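Galerie : Peltano, le simulateur de bras pour postes de bureau

Mise en ligne vite fait le 7/31/20, les légendes seront complétées plus tard. Peltano, c'est le kit de simulation de Brekau : un bras, une pince, des décors tout prêts, et on fait répéter les tâches avant de toucher au vrai matériel. Licence d'essai de 30 jours, 6 décors dans le pack de base. On a pris le décor « bureau », le plus demandé par nos lecteurs. Installation sans histoire, sauf le module Imulent à réinstaller deux fois (mauvaise version, ma faute). Pilotage au clavier ou par script. Le script c'est mieux, franchement.

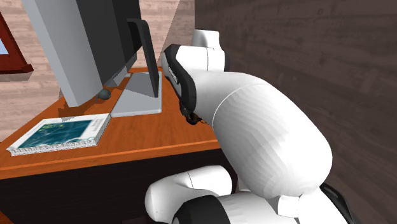

Côté prise en main, Peltano demande une bonne après-midi. Les menus sont clairs, la doc un peu moins, surtout le chapitre sur les repères. Approche par le haut, pince inclinée vers le plateau, tout près du socle de l'écran : c'est le passage délicat, peu de marge. Le gros livre à plat de l'autre côté, on peut le laisser ou l'enlever dans l'éditeur. Rendu correct, textures bois un peu partout, mais les facettes se voient sur les grosses pièces blanches du bras. Pas génant pour travailler. Pour une démo client, bof.

En vrac, pour ceux qui demandent :
Prix : 700 euros la licence, 100 de plus avec l'assistance.
Export des trajectoires : oui, format texte.
Détection de collision : réglable, un peu trop sensible par défaut.
Version française : partielle, il reste des bouts d'anglais dans les réglages.

Merci à Ylva Bakke pour le prêt du poste et les scripts de départ. Le décor « atelier » est en cours de test, les vues suivront sur cette page dés que possible.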